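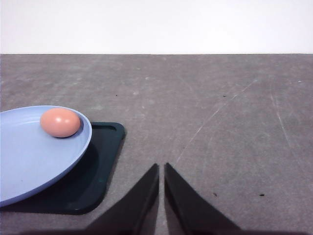
Offene Werkstatt Grarkeswood, Gruppe Robotik

Anleitung zum Greifarm Jaramillo, Kapitel 4: Arbeitsplatz einrichten und erste Fahrt zum Ei

Stand: 20.08.2021, bearbeitet von Asuka Takeda

Dieses Kapitel setzt voraus, dass der Arm fest am Tisch montiert ist und die Referenzfahrt aus Kapitel 3 ohne Fehler läuft. Wer den Arm zu Hause gebaut hat, muss zuerst die Maße in der Datei für den Arbeitsraum anpassen. Die Werte in diesem Kapitel gelten nur für unseren Tisch.

4.1 Tablett und Teller

1. Den Arm in die Parkstellung fahren und den Not-Halt drücken.

2. Das dunkelgrüne Tablett auf die linke Seite vom Tisch legen. Der Griffschlitz an der rechten Seite zeigt nach hinten zur Wand.

3. Den hellblauen ovalen Teller auf das Tablett stellen. Er darf über das Tablett nicht wackeln. Rechts bleibt ein Streifen vom Tablett frei, so kann man den Teller später gut anfassen.

4. Ein Ei auf den Teller legen, an den rechten hinteren Rand. Das Ei liegt auf der Seite, die lange Achse ungefähr waagerecht im Kamerabild.

Hinweis: Die rechte Hälfte vom Tisch bleibt frei. Der Arm braucht diesen Platz zum Drehen. Die Kratzer auf der Tischplatte stören die Erkennung nicht, man muss sie nicht abkleben. Krümel und Staub bitte trotzdem mit einem trockenen Tuch entfernen.

Vorsicht: Kein gekochtes Ei für die Einstellung der Kraft verwenden. Es hält mehr aus als ein rohes, und die Werte werden danach zu hoch.

4.2 Kamera am Handgelenk prüfen

5. Den Not-Halt lösen und im Programm Grikovach das Profil "Ei_Teller" laden.

6. Die Startstellung anfahren. Die beiden schwarzen Finger müssen von unten in das Bild kommen, mit einem schmalen Spalt dazwischen. Ist kein Spalt zu sehen, den Greifer öffnen und das Bild neu laden.

7. Prüfen, ob die Kante zwischen Tisch und Wand im Bild gerade und waagerecht ist. Wenn sie schief ist, sitzt die Kamera nicht richtig. Dann die zwei Schrauben am Halter lösen, die Kamera drehen und wieder vorsichtig festziehen. 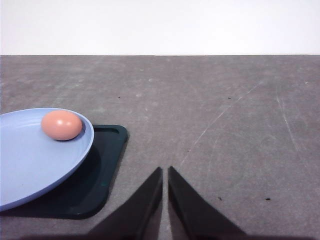

8. Die Belichtung auf "fest" stellen. Bei automatischer Belichtung wird die weiße Wand als Maßstab genommen, und das Tablett wird zu dunkel für eine saubere Kontur.

9. Im Fenster "Objekte" den Eintrag "Ei" wählen. Der Umriss soll am Ei anliegen und nicht den Schatten auf dem Teller enthalten. Bei zu großem Umriss die Schwelle in kleinen Schritten senken.

4.3 Erste Fahrt

10. Geschwindigkeit auf 22 mm/s begrenzen.

11. Die Höhe über dem Tisch auf 199 mm einstellen und mit "Übernehmen" bestätigen. Ohne Bestätigung nimmt die Steuerung den alten Wert.

12. "Anfahren ohne Greifen" starten. Eine Hand bleibt am Not-Halt.

13. Wenn die Finger über dem Ei stehen, die Abweichung ablesen und im Heft der Gruppe eintragen.

Hinweis: Der erste Durchlauf kann bis zu 293 Sekunden dauern, weil die Steuerung alle Zwischenpunkte neu berechnet. In dieser Zeit nicht am Tisch anstoßen.

Für den Greifer aus der Bauserie Zandescombe gelten andere Fingerlängen, siehe Tabelle im Anhang B. Das Greifen selbst wird im Kapitel 5 beschrieben.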